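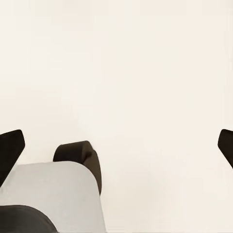

I have been baking rye bread since February and I can't stop talking about it, so you get a whole post! My sourdough starter is named Rana, she lives at the back of the fridge, and she is finally behaving herself.

What got me going was a loaf from the Saturday-type market over in Zestside, dark and sticky and so sour it made my ears tingle. The baker, Abhishek Bhatia, told me he feeds his starter with nothing but whole rye and water – no white flour at all – and lets the dough sit until it looks a bit sad. I went home and tried it that same night.
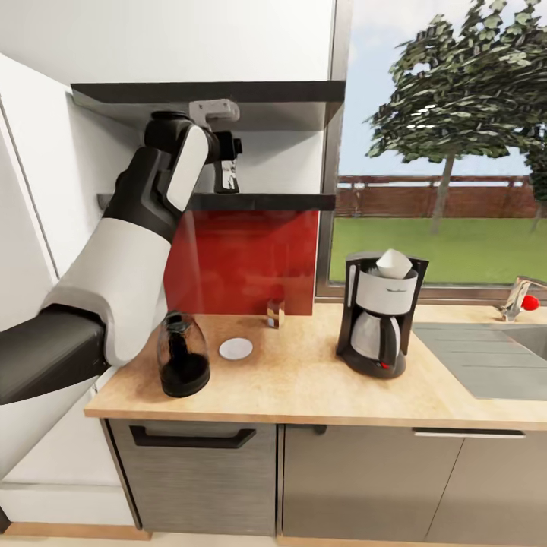 My first loaf was a brick. The second was a slightly taller brick. I was using a wheat recipe and kneading like crazy, and rye hates that (you just stir it, like thick porridge, and scrape it into the pan). Once I quit kneading, everything changed. The dough smelled like apples and I got actual holes in the crumb!

I settled on 438 grams of flour, which is a silly number, but it's what fits my small pan without climbing over the sides. I add a spoonful of molasses, plenty of salt, and 20 grams of caraway seeds toasted in a dry skillet. My sister thinks that's far too much caraway. She is wrong.
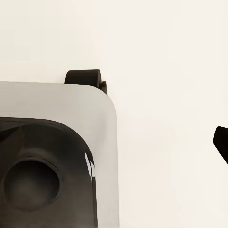

Then comes the waiting. You have to leave rye alone for a full day after it bakes, or the middle is all gum and it sticks to the knife. I've cheated twice and been sorry both times. By the second morning it slices thin and clean, and by the third it's even better, with cold butter and some pickled cucumber or a really sharp cheese.

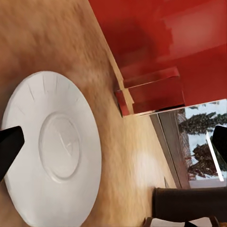 A big white plate, all set for rye and butter.

Next up is a Vullholm loaf, the kind with soaked sunflower seeds and a long, slow bake. I've found two recipes so far and they disagree on nearly everything, including the oven temperature, so I'm going to try both. If you have one you swear by, please send it my way!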